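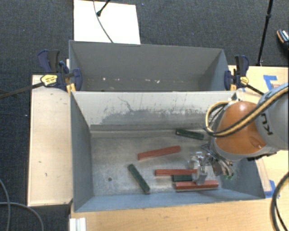 Filed under: House Rules > Arm Cell > FAQ
Posted in September by Tegan Trevaskis

Who wrote these rules?
Mostly Bảo Tăng, with edits by whoever had most recently broken one. Complaints go to Bảo.

Do I really have to read all of this before my first shift?
Yes. It takes 15 minutes. Kane Rutherford says he did it in four, and Kane has since been asked to read it again.

Can I reach into the bin while the arm is paused?
No. A paused program is a program waiting for somebody to press a button, and that somebody may not have looked up. Put the cell in its stopped state, take the enable pendant with you, and then reach in. If you can't carry the pendant and a block at the same time, make two trips.

How fast may it run with a person nearby?
200 millimeters per second, tool speed, for anything that hasn't been signed off. You'll find this slow. Bring a chair and put it outside the tape.

Why are we so fussy about clamps?
Trudy Maihi once lost an afternoon to a bin that had crept the width of a pencil. Check every clamp by hand at the start of a session. Looking at it with confidence doesn't count as checking.

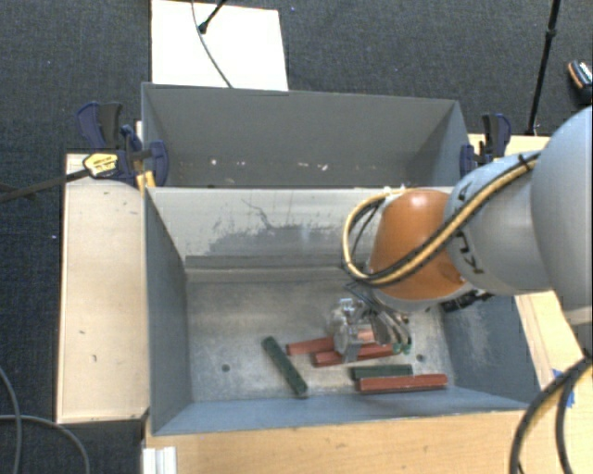
Page last changed: September, by T. Trevaskis

Does it matter how the blocks are laid out?
For picking tests, yes. Tip them in and leave them alone. Straightening them up so the arm has a nicer day is known here as "doing a Pendelville," after the demo of that name, and it gets your run thrown out.

What if the gripper keeps missing the same block?
Log it as a miss each time. Don't nudge the block. Don't nudge the arm either, Kane.

Are two bin sections one workspace or two?
One. If the arm can get to it, your hands stay out of it, even if the task only uses the near side.

Where do cables go?
Out of the arm's reach and out of the walkway. Look at the arm's own cable through one full slow cycle whenever the program changes. Macarena Villalba has the form for reporting snags (Form 1409; there are not 1,408 others).

When is the arm due for service?
Every 4000 hours under our own schedule. The hour count is written in the cell log, in pen, please.

Who can waive a rule?
Trudy, in writing, before the run. Asking her afterward is called a confession.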